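5/1/21

Back at Plokham after the break. Heating had been off in the packing hall and the compressor took two attempts to come up to pressure. Zastar homed first time on both arms. Left wrist cable had been re-clipped too short before the shutdown, so I let out some slack and ran the joint limits again with no snagging.

Work order for the morning was the Kokkinos kitchen sets, 48 caddies, mixed utensils. Until August this was a hand job at the long bench, with the packers sitting opposite one another. The bench is still there but half of it now holds totes. The cell does the repeat work and one packer minds it, clears faults and does the final look over each caddy before it goes in the box. The other packers have moved to cartons and returns. Rates of pay unchanged so far. Break times did change: they used to stop together and now they stop when the cell allows it, which was raised again this morning and which I have again written in the log under "open".

Spent the first hour on the silicone items. They are the awkward ones. The heads flex, the pale colour washes out against anything light, and the whisk wires confuse the depth reading, so the grip point has to be taken from the handle and the handle is the part hidden in the caddy. Lowered the lamp and dropped the exposure on the wrist camera by one step. Edge detection on the spatula improved. On the whisk it made no difference that I could measure.

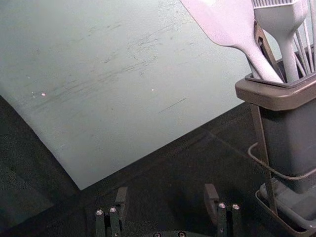
Wrist camera view: spatula, basting brush and whisk in the caddy, fingers open.

Kept the new exposure value and saved it under the Kokkinos recipe only. The general recipe stays as it was until I have tried it on the metal ladles.

Fault list for the morning: two missed grips, both on brushes, and one stop for force limit on the left arm with no contact that anyone saw. The packer on the cell cleared the missed grips by hand without opening the guard menu. That shortcut is not in the written procedure. It is quicker than the written procedure and does the same thing, so the procedure should be amended. I have put it forward under the packer's initials, as the last three changes of this sort went in under mine.

That is the part of this job I did not plan for. The specification from Prarnov describes an operator who loads, starts, stops and reports. In practice the people on the cell know the utensils far better than the recipe does. They know which spatulas come off the moulding with a twist, and they turn those in the tote before the arm reaches for them. None of this shows in the figures, and the cycle time is credited to the machine. I have added a line to the shift sheet for "items turned or sorted before pick" so that there is at least a record. Filling it in takes time too. One sheet came back with the line struck through.

Afternoon on the wooden utensils. Varnished ones have a hard shiny head and the jaws close on it well enough, but the head is wide and the gripper body blocks the overhead view of the compartment once it is down. From the head camera you lose most of the right-hand side of the caddy. I reduced the approach speed for the last part of the travel and turned the right wrist by 6 degrees to open up the view. Left arm parked open over the table, out of the way, where it can steady the rack if we ever get that routine to behave.

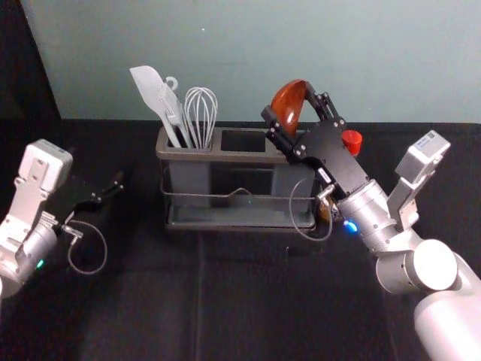
The slower approach was not welcome at the bench. A remark from the packing side was that the old crew never had to see into the compartment to fill it, they felt for the bottom, and if the machine has to go slower to do the same thing then someone should say what the gain is supposed to be. I said the gain was wrists. Two people had strain reports from the hand job last year and there have been none since. The answer was that standing at a guard all day does the knees instead. Fair. Asked stores for a perching stool at the right height for the panel and was told to raise a purchase request, so raised one.

Work order finished late, about 100 minutes over plan, most of that on wood. All caddies were checked by hand. The reworked ones were put right at the bench and I did not separate those minutes from cell time, which I should have.

Plan for tomorrow:
Check force sensor zero on left arm, cold and after warm-up.
Try the narrower finger pads on the brushes.
Ask Prarnov whether stops can be scheduled from the panel, so breaks can be taken together again.
Order lamp bulbs.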